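So the money part. Todor Berisha and I had $634 for the whole taping station, and the first gripper we liked (the Trestlow one) ate nearly all of it. We ended up pricing everything twice – once new, once used – and saved $61 on the mount alone! Sushil Tomar made us add a line for consumables too, and I'm glad he did, we'd totally forgotten tape.

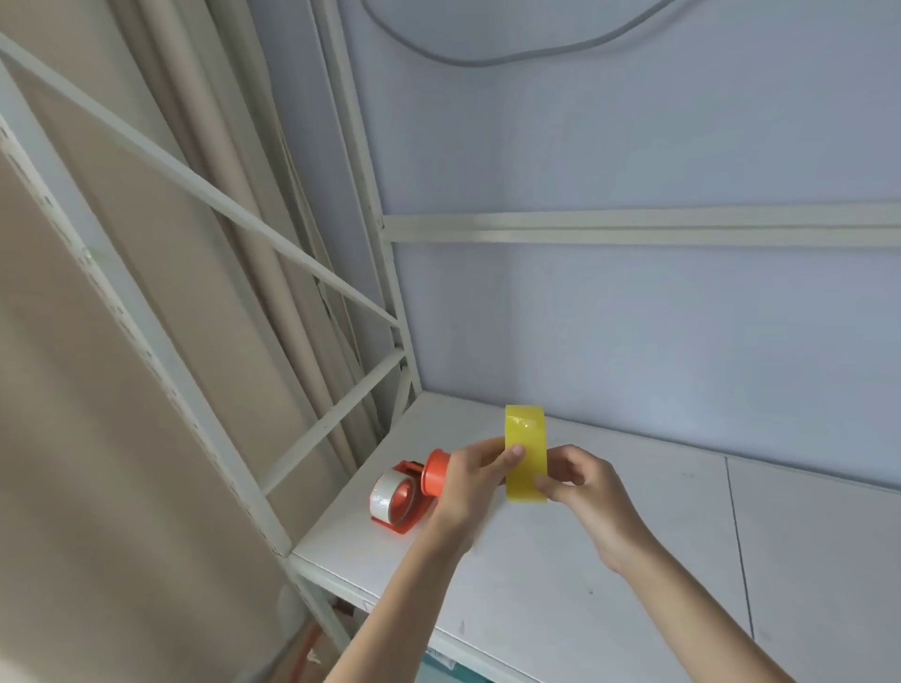
Fig. 2. Yellow packing tape held over the shelf, orange-red dispenser at left.

Tape went in at $50 for the semester. I'd still like $30 more for spare fingers, but that can wait until July – the Trarkum quote isn't back yet anyway.

Skembridge Student Projects | Contact | Back to top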